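# 7 Bewegungsmelder in der Einbruchmeldetechnik

Die vorangegangenen Kapitel behandelten die Außenhautüberwachung mit Öffnungs- und Glasbruchmeldern. Kapitel 7 ergänzt sie um die Innenraumüberwachung. Bewegungsmelder sprechen erst an, wenn sich eine Person bereits im Sicherungsbereich befindet. Der Zeitgewinn gegenüber dem Täter fällt daher geringer aus als bei einer Meldung an Tür oder Fenster. Dafür lässt sich mit wenigen Meldern eine große Fläche erfassen, und auch Täter, die sich vor der Scharfschaltung einschließen lassen, werden gemeldet.

Vorausgesetzt werden der Aufbau einer Meldergruppe (Abschnitt 4.2) und die Begriffe Scharfschaltung, Zwangsläufigkeit und Sabotagelinie.
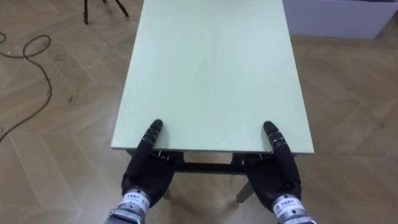
## 7.1 Physikalische Wirkprinzipien

Passiv-Infrarot-Melder (PIR) werten Änderungen der Wärmestrahlung aus. Eine Linsen- oder Spiegeloptik teilt den Erfassungsbereich in einzelne Zonen. Bewegt sich ein Körper, dessen Oberflächentemperatur von der des Hintergrunds abweicht, quer durch diese Zonen, so entsteht am pyroelektrischen Sensor eine Wechselspannung. Bei Bewegung direkt auf den Melder zu werden weniger Zonengrenzen geschnitten – die Empfindlichkeit ist in dieser Richtung geringer.

Mikrowellenmelder senden aktiv und nutzen den Dopplereffekt. Ihre Empfindlichkeit ist bei radialer Bewegung am größten. Leichtbauwände und Glas werden teilweise durchdrungen, sodass Bewegungen außerhalb des Sicherungsbereichs zu Meldungen führen können.

Dualmelder verknüpfen beide Verfahren. In der UND-Verknüpfung wird nur dann gemeldet, wenn beide Sensoren innerhalb eines festgelegten Zeitfensters ansprechen. 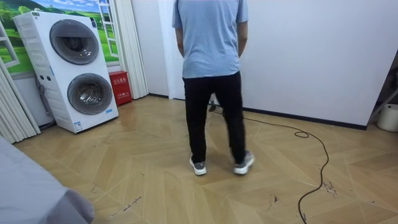 Die UND-Verknüpfung senkt die Zahl der Falschmeldungen, verringert jedoch die Detektionssicherheit, sobald einer der beiden Sensoren ungünstig ausgerichtet ist. Bei der Planung ist deshalb für jeden Sensor gesondert zu prüfen, ob die erwartete Bewegungsrichtung ausreichend erfasst wird.

## 7.2 Projektierung

Der Projektierung liegt ein Grundriss mit eingetragener Möblierung zugrunde. Festzulegen sind:

1. der Sicherungsbereich und die wahrscheinlichen Wege des Täters,
2. Montageort und Montagehöhe jedes Melders,
3. Störquellen wie Heizkörper, Lüftungsauslässe und direkte Sonneneinstrahlung,
4. Abschattungen durch Regale, Trennwände und sonstige Einrichtung.

Tischplatten erzeugen bei hoch montierten PIR-Meldern einen Bereich, in den keine Erfassungszone reicht. Seine Ausdehnung wächst mit dem Abstand zum Melder. Für eine kriechende Person kann er ausreichen, um mehrere Zonen zu unterlaufen.

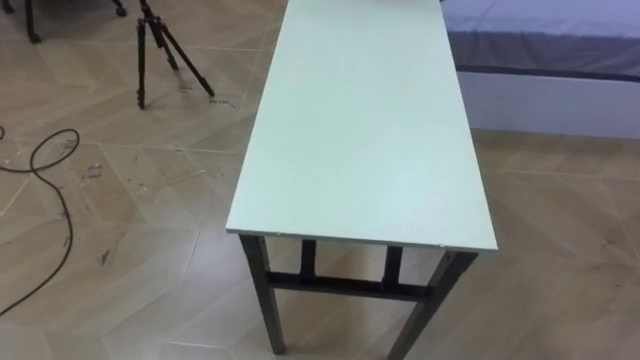
*Abb. 7.1: Lange, schmale Tischplatte auf dunklem Gestell*

Im Begehungstest wird die Projektierung am eingerichteten Raum überprüft. Jede nachträgliche Änderung der Möblierung macht eine erneute Prüfung erforderlich. Das Ergebnis ist im Betriebsbuch zu vermerken, einschließlich der begangenen Wege und der nicht ausgelösten Melder.
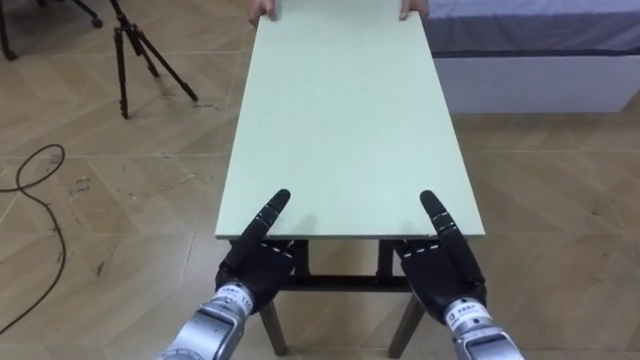 *Abb. 7.2: Tischplatte, am hinteren Ende von zwei Händen gefasst*

## 7.3 Fallbeispiel: Verwaltungsgebäude Sistau

Das Fallbeispiel wird in den Übungen am Kapitelende wieder aufgegriffen. Das Gebäude in Sistau umfasst eine überwachte Fläche von über 800 m². Der Errichter Ristić installierte 157 Bewegungsmelder, überwiegend PIR-Melder, in den Fluren ergänzt durch Dualmelder. Im ersten Betriebsjahr verzeichnete der Ereignisspeicher 615 Meldungen der Innenraumüberwachung. Eine deutliche Häufung lag im August und betraf die nach Süden gelegenen Büros.

Der Planer Bendik Nyberg ordnete die Häufung zwei Ursachen zu: der Erwärmung der Fensterbänke durch Sonneneinstrahlung und dem nächtlichen Anlauf der Lüftung. Nach dem Versetzen der betroffenen Melder blieb eine Restmenge, die sich auf Bedienfehler bei der Scharfschaltung zurückführen ließ. Diese fallen unter den Begriff Falschalarm, sind aber dem Betrieb und damit dem Betreiber zuzurechnen (vgl. Abschnitt 7.6).

Abschnitt 7.4 leitet zunächst die Zonengeometrie eines PIR-Melders her. Die benötigten Winkelbeziehungen sind im Anhang B zusammengestellt.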